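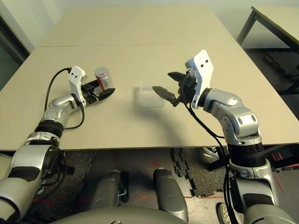

When does the Stelbridge busway open past Morgan Street?
June, if the signal work at the Stalthorpe crossing gets signed off. The section up to Morgan Street is already running.

pacheco_c
Posted April 2026
Has anyone read the cost update for the Stalthorpe section? It went from 33 million to 50 million and the explanation is two paragraphs long. One of them is on utility relocation. The water main was on the city's own maps.

route572rider
The main was on the maps at the wrong depth. They had to redo the trench on the north side. I don't love the number either but that part is legit.

pacheco_c
Then the survey should have caught it. Ustero was paid for a survey before the bids went out.

landeg
Ustero surveyed the lane, not the sidewalks. The station platforms got moved onto the sidewalk side later, after the merchants complained about parking. It's in the meeting minutes from last fall.
Cledwyn Landeg

quietcar
So we paid 17 million to keep parking spots?

landeg
No. Part of it is the platforms. Part is the signals, and part is steel. The update doesn't split it out, and that's my complaint with it.

busdad
I'd still take it. The 572 sits at that crossing every morning behind left turners. If the lane opens I get home before dinner.

pacheco_c
Nobody is arguing against the lane. I want to know who approved the change and when. Overruns on the next section will look just like this one if they skip that.

route572rider
The change order is number 1498. You can request it from the clerk's office. Took me nine days to get the last one.

pacheco_c
Thanks. I'll put in the request and post it when I have it.

quietcar
Please post the signal part too, if it's in there.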